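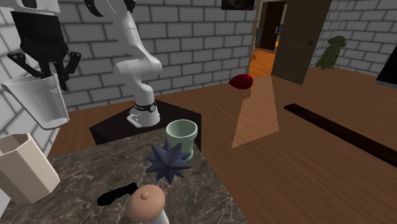
Lists > Screen and Stage > Celebrity news

2 min read

Re: Mandagi and Nambiar wedding story
From: Farhad Vahidi
9 Oct 2020

Jacinto Montes wrote:
> Did anyone else see the piece saying Hafiz Mandagi and Meenakshi
> Nambiar got married in July? Two sites have it now. One says the
> ceremony was at her parents' place in Figueroa with 6 guests. I
> thought they were only engaged. Is there a source for any of this?

There is a source, but it's thin. Both sites took it from a caption on a fan account that has about 2000 followers. The caption said "married life" under an old still from Mukero, where the two of them play a married couple. The still is from episode 5, the dinner on the porch.

Nambiar was asked about it on the Esix podcast this week. She said they are engaged, they have not set a date, and her mother called her to ask why she wasn't invited. Mandagi hasn't said anything that I can find. He usually doesn't.

The Figueroa part is half right. They did spend most of July there with her parents, and she posted from the house a few times. No ring in any of those posts, for what that's worth.

One of the two sites has changed its headline to "reportedly married." The other still has the original up. I wrote to them and got an automatic reply.

Separately, Justinas Rebane asked last week whether season two of Mukero is still going ahead. Nambiar said on the same podcast that she has read the first two scripts and filming has been pushed back. She didn't give a new start.

Farhad

Filed under: Couples, TV, Rumor check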